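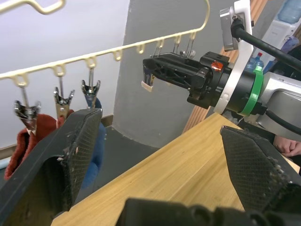
The Prastley lab visit in February was mostly a software tour. Skorex is replacing its bimanual controller there, and the interesting part is how the planner splits work between the two arms. Each arm keeps its own 500 Hz joint loop; a shared layer above them checks clearances and decides which gripper may enter the contact zone. The hanging rack is a fair test of that layer. Its spring clips sit on thin wire stems in a close row, and with a red towel and a blue cloth already on them, one arm has to work just under the clips while the other stays close by. Thin wire is also poor material for depth sensing, so the stems are fitted as curves from several wrist views and passed to the planner with an inflated radius.

Perception runs in Teuber, the in-house pipeline. It publishes clip poses with a covariance, and the planner rejects any approach where the spread exceeds 6 mm. Cloth is handled separately by a module called Flatitness, which estimates the top edge only – the hanging part is treated as a soft obstacle.

Logging was better than I expected. A replay tool steps both arms against the recorded clearances, and 13 of the 84 stored failures now run as regression tests before each merge. Timing jitter on the shared layer was not shown. I asked for the traces and was told they would follow by email.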